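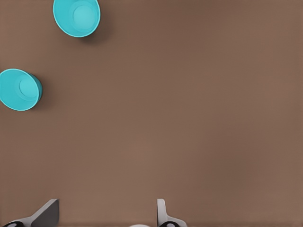

Household Robotics, Unit 6: Can a machine clear the table yet?

Notes by Solange Pruvost

Short answer first: sometimes, on a good day, with the right dishes. I find that thrilling, and I hope you will too by the end of the unit!

Take stacking one bowl inside another. A four-year-old can do it while talking about something else. For a robot it breaks down into a string of separate problems: find both bowls, choose a spot on the rim, get one finger inside and one outside, squeeze, lift, travel, line up, let go. Each step can go wrong, and the errors add up. If every one of eight steps works 95 percent of the time, the whole job works only about two times in three. Do that sum yourself before class — it explains a lot of what you will read this term.

Simulation

Most of our practice happens in simulation, where a dropped bowl costs nothing and you can run all night. The Marnelwood exercise set has 1069 tabletop layouts, and 567 of them involve bowls or cups. Start with the two-bowl stacking task. Watch for bowls that are only partly in the camera's view, where your program has to guess the rest of the rim (my favorite kind of trouble).

What carries over to a real kitchen

Arm motion carries over pretty well. Contact is harder. Real bowls are slippery, chipped, greasy or nested so tightly that even people have to wiggle them apart. Surachet Bunnag will talk about this in his guest hour, and he has some wonderful failure videos.

And the shop floor?

Much further along, mainly for jobs where parts arrive in the same place every time. Read the Charpentier chapter on bin picking and ask which of its tricks would survive your own sink.

For next time

Run 40 trials of the stacking task and write down where each failure began, even the boring ones. Bring your log. Work in pairs if you like. Questions about the simulator go to Capucine Le Goff.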